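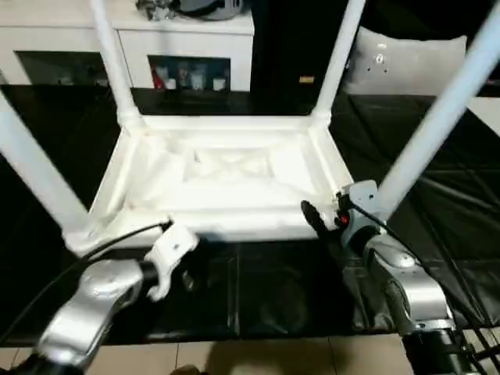 Stool with white tubular legs, turned upside down on a black-covered surface.

Fixing a stool or small table that rocks

Filed under: Furniture, Floors
Last revised in August by Jolene Hollis

Rocking has three usual causes: an uneven floor, a leg that has worked out of its joint, or a foot cap that has worn down or gone missing. Sort out which one you have before you buy anything.

Finding the cause

Stand the piece on a surface you know to be flat. A kitchen counter is usually good enough. A sheet of float glass is better. If the rocking stops, the floor is the problem and the furniture should be left alone.

If it still rocks, press down on one corner at a time and find the two opposite feet that stay in contact. The short leg is one of the other two. Slide pieces of card under it until the movement stops, then measure the stack with a caliper. Write the figure on masking tape and stick it to the leg.

Turn the piece over onto a towel or blanket. Grip each leg near the foot and push it sideways with moderate force. A sound joint does not move. Any click or visible gap at the corner means the joint has to be dealt with first, and the card measurement taken again afterward.

Tube legs

Push-fit legs: pull the leg straight out with a slow twist. Wipe the socket and the end of the tube with rubbing alcohol and let both dry. Refit and seat the leg with a rubber mallet, striking the foot end through a block of scrap wood. If it is still loose, wrap one layer of PTFE tape around the tube and try again. Two layers is the practical limit.

Screwed legs: run all the screws in by hand until they touch, then tighten in diagonal order, a half turn each. Tightening one corner fully before the others will pull the frame out of square. Do not use an impact driver in plastic sockets.

Check for square by measuring both diagonals between the feet. On a rectangular frame with straight or evenly splayed legs they should match within 3 mm.

Foot caps

Measure the outside diameter of the tube for external caps and the inside diameter for inserts. Caps are sold by tube size, and one size up will fall off within a week. Kallov and Brunton caps both fit standard tube, but the Brunton base is thicker, so replace the whole set and do not mix them.

Warm stiff caps in hot tap water before fitting. Dry the tube first. Soap makes them go on easily and come off just as easily.

Wood legs

Do not saw the long legs down to match the short one. Glue a felt or cork pad of the measured thickness under the short leg. For less than 1 mm, a single layer of self-adhesive felt compresses to suit.

Floors

On tile, move the piece a few inches or turn it a quarter turn before doing anything else. Grout lines account for many reports of bad legs. On vinyl, use wide caps to limit denting.

Reader notes

Hemi Henare: Plumber's tape held on my shower stool, but it needed redoing after the summer.

Kane Hinds: Does the diagonal check work on round seats with four legs?
Reply from J.H.: Yes, if the legs are evenly spaced. With three legs there is no diagonal, and a three-legged stool does not rock.

See also: Removing rust marks from vinyl; Choosing felt pads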